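Looking after a painted worktop

Painted surfaces get a bad name in kitchens and workshops, mostly from people who used the wrong paint or put a hot pan on it too soon. Mine is an old door on trestles, painted white in April, and it gets used every day.

Leave new paint alone for longer than the tin tells you. Touch dry is a long way from hard, and anything heavy left standing on it in the first week will stick. I gave mine two weeks and kept the radio and the kettle on the floor.

For daily cleaning, use a soft cloth, warm water and a small squirt of washing-up liquid. Wipe again with plain water and dry it with a tea towel. Cream cleaners take the shine off and after that the surface holds dirt.
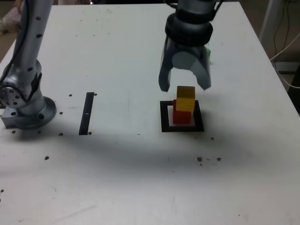
Scuffs are the most common complaint, and most of them are only rubber or metal rubbed on to the paint. Try a pencil eraser first, then a paste of bicarbonate of soda and water on a damp cloth, pressing lightly. Small dark marks like the ones dotted over a white top are worth testing with a fingernail before you start scrubbing. If the nail catches, it is a hole and needs filling. Use a fine filler, push it in with an old bank card, leave it slightly proud and sand it flush the next day.

Touch up with an artist's brush, two thin coats, four hours between them - longer in a cold garage. Keep some of the original paint in a small jam jar, filled nearly to the top so there is little air in it, and write the colour on the lid.

Adaeze Okeke wrote to ask about wax. I don't use it on paint, as it has to come off again before you can touch anything up.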